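Moving the Harkis tortoises: is 90 days in pens too long?

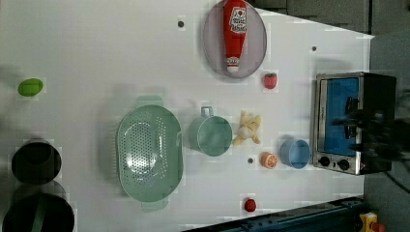
Play food on the table, ketchup bottle on the plate

marshwren60
Anyone following the Prondberg tortoise move? The plan came out in April. They want to shift 1,894 animals to the Harkis side and hold them in pens for 90 days before opening the gates. Seems long to me.

Zukeck_Tom
It's normal. Tortoises let go straight away try to walk home. With the highway between the two sites you'd lose a lot of them.

marshwren60
Sure, but 60 days was enough on the Jiang tract and that was a smaller pen.

nsandhu
I worked on the Jiang release. It was 60 days on paper. We had to extend 3 of the pens when animals kept pacing the fence. I would not use it as a case for going shorter.
Nisha Sandhu

dryfork
My problem is with moving them at all. Prondberg is still good habitat. Fence the road, put in a culvert and leave them alone.

Zukeck_Tom
Fencing doesn't help if the water table keeps dropping. The spring plants were thin again this year.

dryfork
One thin year isn't a trend. Where's the plant survey? I've asked twice.

nsandhu
It's in the back of the plan, after the maps. I agree it should cover more years.

marshwren60
Found it, thanks. Still reading. Does anyone know if they're testing for respiratory disease before the move or after?

nsandhu
Before, and again when the pens open.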